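Celtar Interior Wood Oil, two coats on old window trim

I bought a can of Celtar interior oil in July to redo the window trim in our back room. The old varnish had gone yellow and was flaking along the sills. I had used Louro on the doors a couple of years before and liked the color, but the store in Clullstead had stopped carrying it.

The can says to sand, wipe, and put on 2 thin coats with a night in between. I followed that. Sanding was most of the work. The oil itself goes on easily with a cotton rag, and a little of it covers a lot of wood. I did all the trim in the room plus a small shelf and still have more than half the can left.

Drying was slower than the label claims. It says 6 hours to the touch. The sills were still tacky at bedtime, and I had started right after breakfast. It was a humid week, so that may be part of it. By the next morning they were fine.
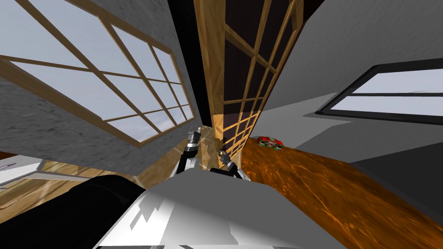 The smell is mild compared with Louro. We kept the door shut the first night and slept across the hall without any trouble. It was gone after three days.

Color is where I'd be careful. The sample chip in the store looks like plain honey. On pine it came out close to that, but on the older, darker pieces it went a good deal redder than I wanted. Try it on the back of something first. I also found that wiping off the extra after 20 minutes left shiny patches near the corners. On the second coat I wiped sooner and the patches didn't come back.

Water beads on it well so far. A plant pot leaked on one sill and left no ring. I can't say yet how it handles a winter of wet glass.

One complaint about the can: the lid bent the first time I opened it and has not sealed right again. I moved the rest into a glass jar. Brilon sells a similar oil with a screw cap, and it costs less, but I haven't tried it.

I'd buy the Celtar again for trim. For a floor or a table I would want something harder.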